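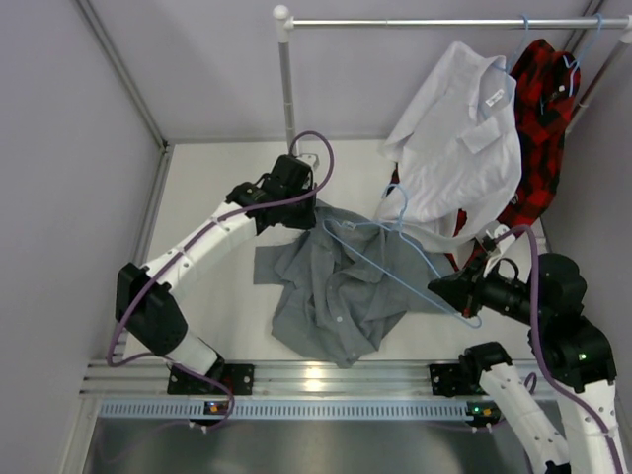
I own fewer shirts than I used to, and every one of them goes on a hanger. Folding is fine for towels and T-shirts. A button-up shirt should hang, and people who keep theirs in a drawer are making extra work for themselves.

The usual complaint is that hanging takes too long. I timed myself one evening in July. A shirt took me less than a minute with the top button done up, which is the step most people skip. Leave it open and the collar slides, one shoulder drops, and by morning the thing is on the closet floor.

My neighbor Bogumił Tokarz disagrees. He folds everything, flannel included, and irons what he needs before work. He says a rack in the bedroom looks like a store. Maybe so, but I paid for my iron and I would still like to use it less.

I don't think the hanger matters much either. Trelent sells a padded one, and I bought 2 and went back to plain plastic. The padding took up room and the shirts looked the same. Thin hangers are easier to get through a collar, and a buttoned shirt stays on them.

What does matter is doing it the same day. A clean shirt left in a heap overnight needs the iron, and then Bogumił and I are both standing at the board at seven in the morning.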